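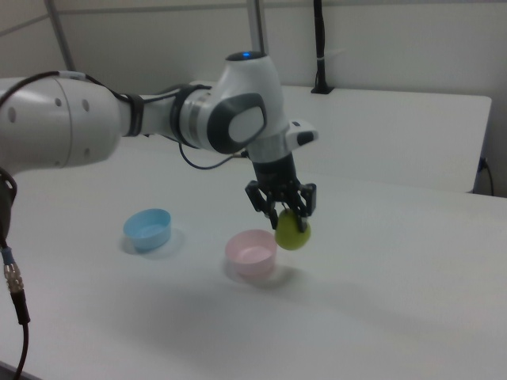 Little bowls and play balls: your questions answered

We get a good many letters and messages at Kanano about our small plastic bowls and the soft-coloured balls that go with them, and a lot of them ask the same things, so we've gathered the answers on one page. Have a wander through before you write to us, though do still write if you're stuck, because we like hearing from you.

Which colours do the bowls come in?

The two we sell most of are the light blue and the pale pink, and they look very nice side by side on a white table. We also do a cream and a soft grey, but those are made in smaller batches and tend to run out by May. If you order a mixed set we'll do our best to give you an even spread, and if you have your heart set on one colour please say so in the notes box when you pay.

Why are they so shallow?

We tried deeper ones first! They were lovely for holding things but rather frustrating for sorting games, as small children couldn't see what was already inside without standing up and leaning over. A shallow, open bowl lets everybody see in from their chair, and it's much easier to get a ball back out again afterwards.

What are the balls like?

The yellow-green one is the favourite in our shop by a long way. It has a matte finish with a slight texture to it, and it shows up well against both the blue and the pink. Shiny balls are pretty but we found they slid about in little hands, so we stopped stocking them.

My ball keeps bouncing out of the bowl. What am I doing wrong?

Nothing at all, it happens to everyone. Try letting go from just above the rim, and put a folded tea towel underneath if your table is very smooth. Some families make a game of it and move the bowl a little further away with each turn, in which case a few escapes are part of the fun.

Can we eat out of the bowls?

We'd rather you didn't. They're sold as play and tidying bowls, so keep them for balls, buttons, hair clips, the odd bits that collect on a windowsill and so on. If you want something for snacks, have a look at the Druvano range, which is meant for the kitchen.

How do I wash them?

Warm water and a drop of washing-up liquid, then dry them with a soft cloth. Please keep them out of the dishwasher, as the colour can fade. The balls only want a wipe with a damp cloth, and do let them dry fully before they go back in the cupboard.

How many come in a set?

The starter set (order code 161) has two bowls and one ball, and it's plenty for one child or for a quiet game at the kitchen table. The nursery set (order code 664) is packed with groups in mind and comes in a Stetsiuk storage box with a lid.

Are the balls safe for babies?

They are meant for children of three and over, and we'd ask a grown-up to stay close by during play. Please throw away any ball that has started to split or crumble, however fond of it somebody has become.

What if one arrives cracked?

Send us a photo and your order number and we'll post another, no need to return the broken one. Replies normally come before four in the afternoon if you write in the morning.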